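# Round Tray, Square Corner: Our Serving Tray Project

Project report, spring term, Midley design studio

Our question sounded tiny when we pitched it in March: how do you keep a handful of unmatched cups and bowls together on one tray so that a person can reach any of them without knocking the others? We called the project Kundero (a made-up word that stuck after our first brainstorm), and it ended up being some of the most fun I have had in a studio class!

## Where we started

Everyone in the group had a version of the same corner at home. There's a mug, a glass, a bowl that was used for cereal and then for keys, and some little decorative thing that lives there for good. People put them on a tray and call it tidy. We wanted to find out what makes one of these trays work and what makes it annoying.

We wrote a survey and got 159 replies, way more than we had hoped for. The question that got the longest answers was "What do you move first when you need something from the back?" Lots of people said the mug. A surprising number said they pick up the whole tray, set it somewhere else and start over - which tells you a lot about how well those trays are arranged.

## The setup

After the survey we settled on a dark red round tray on a gray marble-patterned surface. The dishes are deliberately a mixed bunch. We wanted different heights, different widths and at least one awkward handle. The ornament went in as well, since so many of the replies mentioned one.

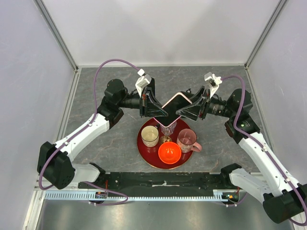
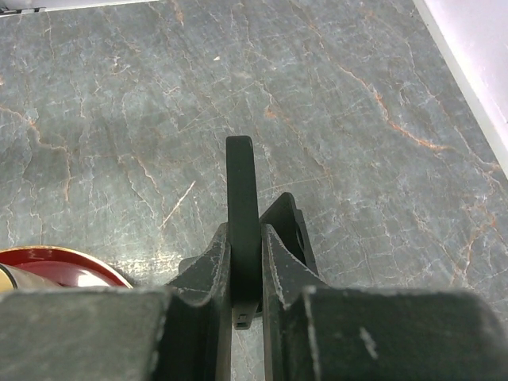
Gray stone pattern with white and orange veins
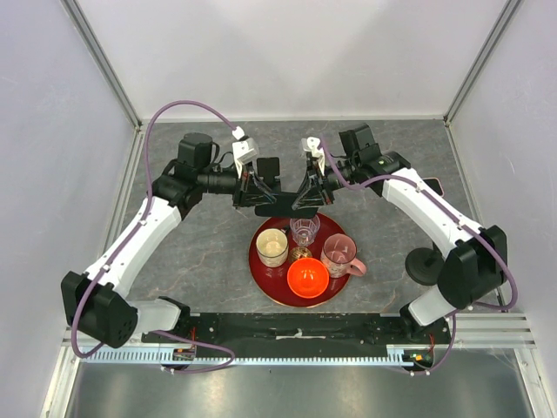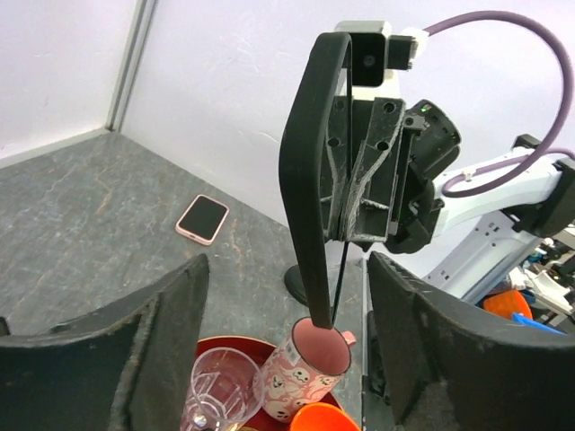
**Kelsey Farkas**
*Student author, Kundero project, Midley design studio*

## What we tried

We compared 4 layouts on paper and then with the real dishes:

- tall things at the back, bowl in front
- everything in a ring with the middle left open
- bowl in the center, the rest around it
- a straight row across the widest part of the tray

The row was out almost immediately. A round tray gives you one good line and then a lot of leftover curve, and we kept wanting to fill the curve with more stuff. The ring looked great from above but took up every bit of the edge, so there was no place to put your thumbs when you lifted it.

Tall at the back was my favorite from the start and I'm happy to report that the group came around. With the clear glass behind the bowl you can still see what is there, and the pink mug sits off to the right with its handle turned outward. Handle direction turned into a whole discussion of its own! We spent 2 class sessions on it. Toward the front right felt natural to the right-handed people in our group and pretty bad to me, a lefty.

The ornament was the real discovery. We expected it to be in the way everywhere. Tucked into the gap between the bowl and the taller pieces, it fills a space that is too small for a cup anyway, and the tray looks finished.

## Color

I didn't expect to care about this part as much as I did. The orange bowl on the red tray is loud, and I love it. Against the gray veined surface the whole group of dishes reads as one thing, even though no two pieces match. The cream cup calms it down a little. We also sketched a version with a pale tray from the Kakness catalog, and everyone agreed it made the dishes look like they were waiting to be washed.

## What I would change

- Try a tray one size smaller. I think 3 dishes plus the ornament might be the sweet spot.
- Ask left-handed people separately in the survey.
- Test with full cups. All of our layout notes are about empty ones, and a full mug changes how carefully you reach past it.

The layout sketches and the blank survey are in the studio binder, behind the yellow tab.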